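Visit report: Clatska kit factory, Drernbridge

The visit took place in October at the invitation of Clatska, which cuts, prints and sews match kit for rugby and football clubs from a single site on the edge of Drernbridge. Our party was small: Bontu Endale and Ayantu Wako from the supporters' kit group, and myself. We were shown round by Oranuch Khamphan, production manager, and later by Asnakech Kumsa, who runs the test room. The aim was to see how next season's home and alternate shirts will be made and to put the members' questions on fit, collars and delivery dates.

Arrival

The factory is a single-storey brick building with a later steel extension at the rear. Visitors report to the side door on Amstead Road and not to the front, which is kept for goods. Jewellery has to come off or be taped over, and outdoor shoes are changed at the door.
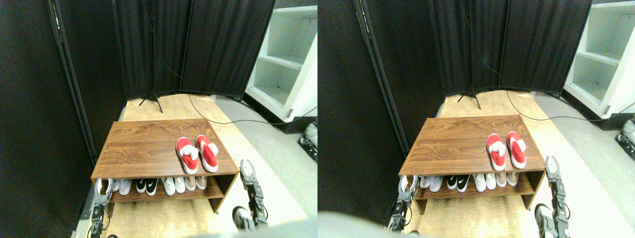 Cutting room

Fabric arrives on rolls as undyed white polyester, knitted to Clatska's specification. Each roll is unwound and left flat overnight before cutting. Knitted cloth is under tension on the roll, and a panel cut straight from it will shrink back by a few millimetres over the next few hours. Across a chest panel this is enough to put the hoops out of line at the side seam. Complaints about hoops not meeting were common two seasons ago, and Oranuch Khamphan accepted that the resting period had been shortened at that time to clear a backlog. It has since been put back.

The standard lay is 52 layers deep for training wear. Match shirts are cut in much thinner lays, as the blade deflects slightly in a deep stack and the bottom layers come out narrower than the top. Ayantu Wako asked whether this could explain two shirts of the same marked size fitting differently. The answer was that it could in training tops, where the permitted difference is larger, but that match shirts are measured individually.

A home shirt in the new design has 14 pieces, counting the collar stand and the two underarm gussets. The gussets are new. The old pattern had a plain set-in sleeve, which pulled the hem up when a player lifted in the line-out.

Printing

All colour, including the hoops, club badge and sponsor's mark, is put in by sublimation. The design is printed in reverse on paper, the paper is laid on the white panel, and the two are passed through a heated press for 35 seconds. The ink turns to gas and enters the fibre. There is no raised layer to crack or peel, and the weight of the shirt does not change.

Green is the difficult colour. The press operator keeps a set of approved swatches in a closed drawer, away from daylight, and checks the first panel of each batch against them under a standard lamp. We were shown one batch that had been rejected for being too blue. Held on its own it looked correct to all three of us, and the fault could only be seen with the swatch beside it. Rejected panels are used for setting up machines.

Player numbers are a separate matter. These are still applied afterwards as a heat-bonded film, as squad numbers are not settled when the shirts are printed. Bontu Endale raised the lifting of numbers after repeated washing. Clatska's view is that most cases come from tumble drying. The care label already advises against this but is printed small, and we asked for the wording to be made larger. Oranuch Khamphan agreed to look at it for the second production run; the labels for the first are already in stock.

Sewing

The sewing floor is laid out in two lines, one for match shirts and one for shorts and training wear. Main seams on the match shirts are flatlocked, then the shoulder and collar seams are reinforced with a tape. The collar is the slowest operation. The club's preferred collar has a rubber button and a covered placket, and each one takes nearly as long as both sleeves together.

Members had asked for a return to the full cotton collar of earlier shirts. Clatska made up a sample for us to handle. It looks well and sits flatter than the polyester one, but cotton takes up water and dries much more slowly than the body of the shirt. It also takes dye by a different process, so the green would have to be matched between two materials. The sample had a visible difference in shade. We did not feel able to recommend it for the match shirt. A cotton collar on the supporters' leisure shirt remains possible, and a price has been requested.

Test room

Asnakech Kumsa's room is at the back of the extension. Three tests were demonstrated.

The first is seam strength. A strip of sewn fabric is clamped at both ends and drawn apart until it fails. The pass mark for a match shirt is set so that the fabric should tear before the seam does. Both strips tested in front of us failed in the fabric.

The second is abrasion. A disc of fabric is rubbed against a wool cloth under a fixed weight and inspected every 1,000 rubs for pilling or broken yarns. The shoulder and upper back are tested to a higher figure than the rest, because of wear in the scrum. Props' shirts can be ordered with a heavier back panel, and the club has done so for next season.

The third is colour fastness. A printed sample is stitched to a strip of white cloth, washed, dried and graded for staining. This matters more for the alternate shirt, which has a pale body with dark sleeves. A first version of the alternate was turned down at this stage in the summer after the sleeve colour marked the side panels, and the ink was changed.

Sizing

Wondimu Degefa, the pattern cutter, joined us for the last part of the visit. He brought out the size chart and a set of fitting shirts. The match cut is close and is drafted for players. The replica sold in the club shop is a different pattern with a straighter side seam and a longer back. The two have until now carried the same size labels, and this has caused a steady flow of exchanges. From next season the match cut will be marked as such on the inside neck.

Women's sizes will be drafted from a separate block. Previously they were the men's pattern reduced. Ayantu Wako tried the new sample and reported that the shoulder was right but the sleeve was tight at the hem when the elbow was bent. Wondimu Degefa noted the measurement and will let the sleeve out.

Junior shirts are to be made in the replica cut only. The age markings on the label will be replaced by chest measurements.

Delivery

Clatska expects to have the home shirt in the shop before the first pre-season match. The alternate will follow once the revised ink has passed a full wash test on finished shirts. The training range is being cut now. Orders for the heavier back panel are placed through the club and are not available in the replica.

Points to follow up

Larger wording on the care label, second production run (Oranuch Khamphan).
Price for cotton collar on the leisure shirt (Clatska to supply, Bontu Endale to circulate).
Sleeve hem on women's match cut, revised sample (Wondimu Degefa).
Copy of the wash test result for the alternate shirt (Asnakech Kumsa).
Size chart for the shop counter and website, showing match and replica cuts separately (Ayantu Wako).

Members with questions on the above should send them to the kit group by way of the club office. A set of fitting shirts in all adult replica sizes will be kept in the shop, and may be tried on there during normal opening hours.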